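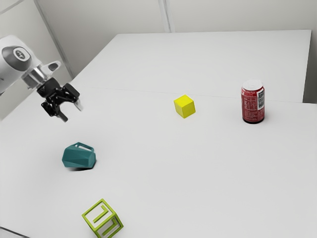 11/30/19 - Glaze adhesion, second firing

Samples: Prolilard white stoneware, batch 2781. Glaze is the Cabral copper matte, sieved twice. Shufen mixed the bucket in June and it had settled hard, so it was stirred up and re-sieved before use. Specific gravity was low on first check. Left to stand overnight, drew off clear water, checked again, within range.

Tiles were dipped for a count of three, wiped on the foot, dried on the rack by the window. Pinholes on two of the thick ones. Rubbed down with a fingertip before loading.

Kiln: small Arnargate, middle shelf only. Slow ramp to 100 C and a hold with the vent open, then the usual schedule. Cone on the lower shelf bent further than the one on top. Weidong thinks the bottom element was replaced with a heavier gauge. Need to check the service sheet.

Results
Crawling along the edge of every tile that had been handled without gloves. None on the gloved set. Color is even except on the texture tiles, where it breaks brown on the ridges. Crazing not visible at 24 hours. Inked the surface and wiped it, no lines held.

Scratch test with the steel point: marks on the matte surface, mostly removed with cleaning paste. Guilan wants this repeated on a fresh tile, as she suspects metal transfer and no real damage to the glaze.

Mug forms are next. The wall is thinner at the lip than the tiles are anywhere, and Aoife's last set ran thin there. Plan is to dip the lip a second time to a depth of one finger and compare against a single dip.
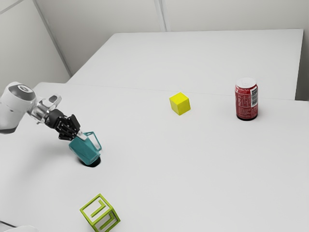
Teal mug, matte finish, open handle.

Ordered from Utesetti: 62 mesh sieve (they had no 60), cone packs, kiln wash. Shahzad has the key to the chemical cupboard until the new lock is fitted.

To do: weigh dry copper carbonate left in the tub, label the reject tiles, scrape the lower shelf.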